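Jerkitthorpe Hedge and Orchard Project
Progress report to the Contreras Fund
2026-06-01
Prepared by Mahmoud Abdel Rahman, project lead

Where we have got to

It has been a really good spring. When I last wrote, the north field was mud and stakes, and I was nervous about the whip delivery. The plants came in good order (hawthorn, blackthorn, hazel, field maple and a little spindle) and we got them all in before the buds broke. We now have 855 metres of new hedge in the ground, which finishes the stretch promised for year one, and it is greening up beautifully along the lane side. The far end by the culvert is slower. The soil there is heavy clay and I'd like to see it through a dry spell before I call it safe.

The orchard is the part people ask me about most. We planted 22 trees, mostly apples with a few damsons and a medlar, on the slope below the old chapel. Three of the apples were damaged by deer in April, before the taller guards went on. Two have thrown new shoots from above the graft. The third I think we will lose, and the nursery has a replacement set aside for the autumn.

Spending

The £4000 for plants and guards is fully spent. Guards cost more than we budgeted, as we changed to the taller ones after the deer got in, and we covered the difference from the tool line. That means we are still using borrowed spades and the billhooks are overdue for new handles. None of this has held up the work, but I wanted you to see where the money moved. Receipts are in the folder sent with this report.

People and learning

Our Vomine Lane evenings have gone far better than I hoped! We started with hedge laying, then a session on grafting, and the last one was on moths, with a light trap run until well past eleven. We had a brimstone moth and a lovely fresh elephant hawk-moth, and several people who came out of politeness went home asking where to buy a trap. The school has taken on the short row beside the playing field and the older pupils are keeping a flowering diary for it. I have seen the first pages and they are full of good, careful drawings.

The grafting session needs a rethink. The room was too dark and we ran out of rootstocks halfway through, so half the group only watched. We will run it again next winter with smaller groups and better lamps.

Problems

Watering is the main one. The bowser from Trillus Farm is shared and we only get it when the sheep don't need it. I have asked the parish whether we can draw from the standpipe at the allotments and am waiting to hear. Bindweed is also coming through the mulch along the lane, and it will need pulling by hand right through the summer.

Next steps

Over the summer we will water, weed and check ties. In September we will survey losses along the whole hedge and order replacements. The gate at the chapel end still needs hanging, and I have a carpenter coming to measure up. I would also very much like to show you round when the damsons are ripe, so please let me know which dates suit the trustees.
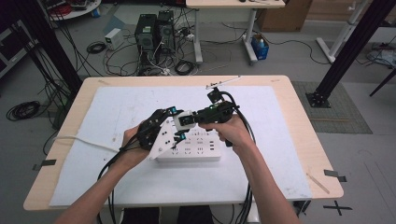 Hands at work over a white board on the table.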